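Moving from Nimitz to Amundsen

1st September

I have been in the new apartment long enough to know where the light switches are, so I am writing this down before I forget how it went. A few people asked why I left the house on Nimitz Street and whether I regret it. I don't so far.

The house had three bedrooms and I slept in one of them. The second was an office I used in winter, when the sun hit that side. The third had the ironing board in it, and boxes from the move before. The heating bill was the same whether I went into those rooms or not. In April the landlord wrote to say he wanted to sell, and that I could stay on until a buyer turned up or go when it suited me. I decided to go when it suited me.

The new place is on Amundsen Avenue, second floor, 590 square feet. Rent is $1,460 a month with water and trash included. Electric is separate. There is a laundry room in the basement that takes a card you have to load at a machine by the mailboxes, and the machine does not take twenties.

What I got rid of

I started with books, and that was a mistake. I sat on the floor and read them. After a whole evening I had a very small pile to give away and a sore back. The next day I did the kitchen instead and it went much faster. I don't have feelings about baking pans.

Kitchen, then garage, then linens, then clothes, then paper, then books. That is the order I would use again. Paper took the longest. I had tax forms from jobs I barely remember and the manual for a dishwasher I left behind two apartments ago.

The dining table went to Torunn Nygård, who lived across the street from me and has family over most Sundays in summer. We carried it over with the legs off. She gave me a jar of pickled beets and her old hand truck, and I used the hand truck every day until the move. If you are moving, get a hand truck. I had been carrying boxes one at a time like a fool for years.

The bed frame was harder. It was a Cetov, the kind that goes together with long bolts and a special key, and I had lost the key. I called two hardware stores and neither had one. In the end I got it apart with a socket and some tape wrapped around the bolt heads, and I scratched it in two places doing it. The man who bought it did not mind the scratches. He did mind the stairs.

I kept a bookcase, my desk, the good lamp, the record player, and my grandmother's sewing box, which has no sewing in it.

Storage, briefly

I rented a storage unit for $39 a month and told myself it was for the overlap. I paid for 4 months. When I finally went over to clear it out, almost everything in it was something I had already replaced or stopped thinking about. I took the winter coats and a toolbox home and dropped the rest at the donation center on the way. I would skip the unit next time and just make the decision at the house.

Settling in

The first week I put everything against the walls, the way I had it in the house, and it felt like a waiting room. Then I pulled the desk out to face into the room and it got better. The bookcase went in the hall. It sticks out further than I would like and I have hit my elbow on it several times, but it holds what it needs to.

I bought one new shelf, a Drerkeo, for over the desk. The instructions have no words in them. The brackets are meant for studs and my studs are not where the brackets want them, so one side is on an anchor. I keep the light stuff on that side.

The refrigerator hums at night. I thought it would bother me and it did for the first few nights. The upstairs neighbor gets up at five and walks to the kitchen and back, and I hear that too, but I am usually up by then.

I kept the colors plain, whites and grays, and I am going to live with them through the winter before I change anything. 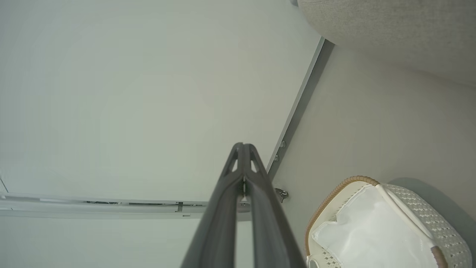
The sofa is in the second one, light gray.
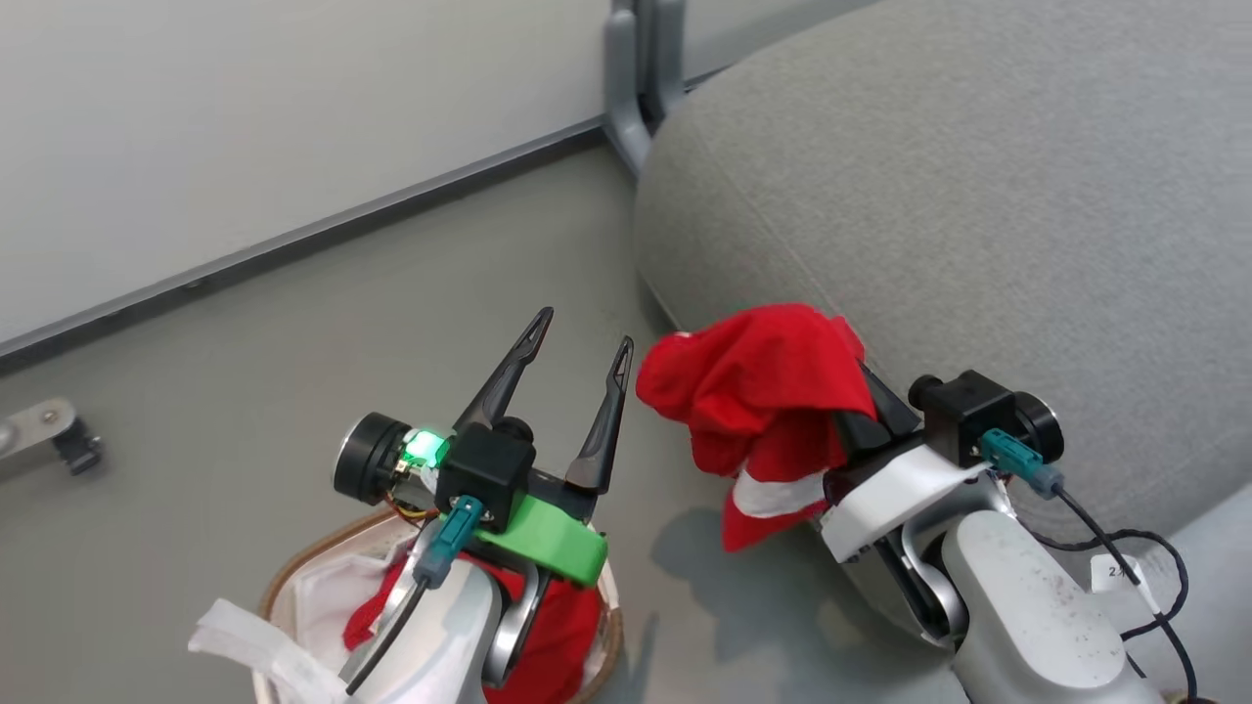 Still to do

Find a rug. The ones I like cost more than a month of groceries and the ones I can afford shed.

Change the address on my car insurance. I did the bank, the dentist and the library already.

Fix the bathroom door, which swings open on its own unless you push it hard. The super says he will look at it.

Return Torunn's hand truck. She says to keep it until I am sure I am done, and there is still one box of records at her place that I need to go get.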